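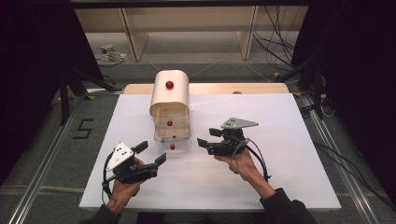

Riltness Bench Notes
6/6/20

1/ Spent the week on two hand-held grippers, the Atov and the Sipos, one in each hand. We need to settle on one before we order more in July. Writing up what I found while I still remember it. Long thread, mostly small stuff.

2/ Short background. We have been using the Atov since 2019. The Sipos is newer to us. Both are black, both have two fingers and a trigger grip, and both feed the same Bama logger. On paper they do the same job, so I was only interested in how they feel after a few hours and how clean the data is.

3/ Setup: white board on a low platform, rail down each side, stands at the back, black curtains left and right. The curtains go up because the tracking gets worse with a busy room behind it. Station 5 for anyone here who wants to repeat this.

4/ The target is the cream container with the rounded top and the clear lower part. Red balls down the front. The red is easy to find in every view, and on a white board you can tell right away whether the fingers are lined up with a ball or a little to one side of it.

5/ I ran the same short list on both. Approach a ball from the side. Approach it from the front. Close on it, hold, let go. Then bring both grippers in together and hold them facing each other without touching anything. That last one sounds pointless but it's where most of my tracking trouble shows up.

6/ 37 runs per gripper, then I swapped hands and did the list again. I'm right-handed and I didn't want to write a review of my right hand. The swap mattered more than I thought it would. Two of the things I had written down as Sipos problems on Monday were me.

7/ Weight first. The Sipos is 26 grams heavier. You don't notice it picking the thing up. You notice it late in the afternoon, when your wrist starts to drop and the nose of the gripper drops with it. In the log it looks like a slow tilt that gets worse from one run to the next.

8/ Balance is a separate question. The Atov carries more of its weight toward the back, over the hand. The Sipos is front heavy. For short reaches I like front heavy, it settles on the target. For holding still I don't.

9/ Trigger. Atov has a longer pull and a light spring. Sipos is short and stiff. With the long pull I can stop halfway and keep the fingers partly closed. With the Sipos I mostly get open or shut. If your task is grab and release, you won't care. Mine has a lot of half closed in it.

10/ Finger pads took up most of Thursday. We run ribbed pads on the inside face of the fingers. A smooth, hard ball against ribs is a fussy combination. If you come in square, the ball sits between two ribs and stays there. Come in a few degrees off and it wants to roll toward the tip as you close.

11/ What helped was looking through the camera on the gripper instead of down from my own head. From above I always think I'm centered. From the tool view I can see the gap between the pads and where the target sits in relation to it, and I'm usually too far to one side.

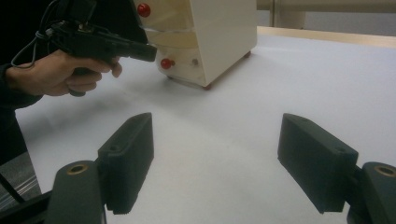 12/ So I changed how I practice. Ten minutes before a session watching only the tool view, moving slowly, not closing on anything. After that I go back to working by eye. My first runs of the day got a lot better and I stopped throwing out the opening batch.

13/ The tool view has its own limits. The pads take up a good part of the bottom of the picture, and anything low and close goes behind them. Very close in, you are going by feel. I tried tilting the camera up one notch and lost the surface in front of the fingers. Put it back.

14/ Shadows too. With the lights where they are, hand and gripper both throw a soft shadow across the work surface. Soft is fine. I moved one lamp lower on Tuesday for a test and the edges got hard enough to bother the tracking near the container. Moved it back up and wrote the height on the stand.

15/ Paper, if you use it over the board: tape it flat. A crease costs you nothing when you are working high up, but the fingertips will find it when you slide in low. I've started checking it between batches, same time I check the cables.

16/ Cables. This is my main complaint about both. They come out of the gripper in a loop and hang past the hand. If the loop is short it tugs when you turn your wrist. If it's long it swings, and you feel the swing a moment after you stop moving. I ended up with a longish loop and one soft tie at the forearm.

17/ The Sipos connector is the better of the two. It clicks and stays. The Atov one backs out a little over an hour of twisting, and Bama doesn't warn you, it just writes repeated values. I lost most of a batch that way. If you see a flat line in finger width, check the plug before you check anything else.

18/ Top plates. One of our grippers has the white triangular plate and the other has the gray one. I swapped those as well, so the plate wouldn't get credit or blame for the gripper under it. For me the white one was easier to pick out at a glance. The tracker had no opinion worth reporting. Differences were inside the noise.

19/ One thing that did show up with the plates: angle. Hold either gripper rolled too far over and the plate goes edge-on to the head camera. Pose gets jumpy there. It's easy to do on the left side when you reach up toward the container, so now I keep my elbow a bit farther out and roll less.

20/ Numbers. Bama flagged 3629 samples over the whole week as low confidence. The larger share came from the two-gripper hold, both tools facing each other over the board. Single approaches were clean on both. I'll post the split per gripper once I have separated out the loose plug batches.

21/ I know the hold is an odd thing to test. The reason it's on the list is that a lot of two-handed work passes through that pose. One hand waits, the other one arrives. If the tracking is shaky while you wait, the handoff starts from a bad place.

22/ Height turned out to matter in the hold. With both grippers level, one plate tends to drift in front of the other as you lean. With one hand raised a little they stay apart. I did the last batches that way and the flags went down for both models. 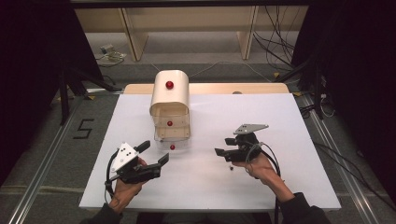 23/ Where I've landed so far:
- Atov for anything with partial closing or long holds
- Sipos for quick grab and release
- Sipos connector on both, if they'll sell it to us separately
- same ribbed pads on both for now

24/ Things I haven't tried: softer pads, gloves, a person with smaller hands. The last one is the gap that bothers me most. The Sipos trigger sits far forward and I have long fingers. Someone else should do the full list before we order anything.

25/ I also haven't done a fair test of battery against cable power. The Atov has a battery option. It would get rid of some of the cable trouble, but it adds weight at the back, and the back is already where the Atov is heavy. Might come out even, might not.

26/ To the person who asked if the container could be swapped for plain blocks - yes, and I did that the week before. Blocks are easier. They sit flat between the pads and hide a bad approach angle. I kept the container because a round ball shows me the mistake right away.

27/ And for the question on calibration: once in the morning, once after lunch, and again any time a stand gets bumped. The yellow tape on the floor is my check. If a stand leg has moved from where I left it, I stop and recalibrate before the next run. Takes a few minutes.

28/ Settings, for anyone with the same gear. Logger at its default rate. Smoothing off while recording, on for playback. Finger width zeroed with the jaws fully closed, since zeroing open gave me a different number every time on the Sipos.

29/ Next up is the pad test. I have two sets of softer pads in a drawer and no screws the right length, so that waits on an order. Will add the results to this thread instead of starting a new one. Bama log format questions, ask below and I'll get to them on Monday.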